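Kukska tests household machines for people who are tired of being promised them. Ingeborg Reisinger started it after 3 years of selling robots she wouldn't have had at home.

We put arms to dull jobs, mostly laundry, and publish what we find. Can they do your chores yet? Mostly no – and we'd like to be proved wrong.

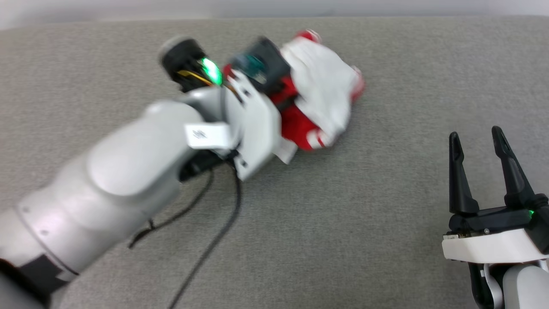
## How we score

A shirt counts when it's folded and nobody helped. Our best arm managed 69 out of 77 last August, at a pace no parent would put up with. Makers don't pay us.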